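How Do You Teach a Robot to Pick Up a Can?

You learned to pick things up when you were a baby, mostly by dropping them. A robot arm has to learn too, and it is a slower student than you were. It doesn't get bored, though, so it has that over the rest of us.

At the Bollow workshop, the lesson goes like this. Somebody puts a few everyday things on a table. A person steers the arm with a set of hand controls, and a computer writes down everything: what the camera saw, how each joint bent, when the fingers opened and closed. One try, from start to finish, is called an example. Then you do it again. Then you do it again after that.
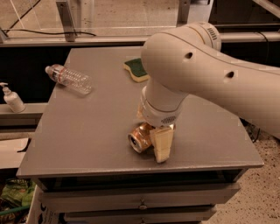
The gripper and a drink can, with a sponge and a water bottle for company.

Why so many goes? Suppose you only ever showed the robot a can in one spot. It would learn to reach for that spot beautifully, whether or not there was a can in it. So the people at Bollow shuffle things about between tries. The can moves over. The bottle gets turned around. The sponge goes somewhere else, and doesn't complain.

Ifigeneia Zacharopoulos runs the recordings. Her team has 2,127 examples so far, and 61 of those were made in one long afternoon with not enough biscuits.

The mistakes are useful as well. If the arm bumps a bottle and has to try again, the computer can learn what "oops" looks like and what to do next. Every example gets a label, such as "picked up" or "missed". Someone has to watch them all to check the labels are right. It is about as thrilling as it sounds.

Shape matters too. A smooth can is one kind of puzzle. A squashed one has dents and folds in it, and the shiny bits catch the light in odd places. To you it is still obviously a can. To a computer that has only met smooth ones, it could be nearly anything.
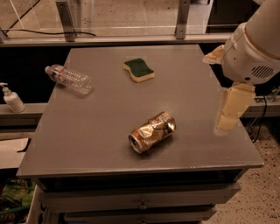
Lamisi asked whether the robot would get it right if she put her lunchbox on the table. Probably not the first time! It has no lunchbox examples. It might have a go anyway, using what it learned from other things, and that guess is the bit the grown-ups at Bollow get excited about.

Try it at home: ask a friend to close their eyes and pick up a sock using only your instructions. Say "left", "down", "open" and "close", and nothing else. If it takes 17 instructions, you're doing well. Now move the sock.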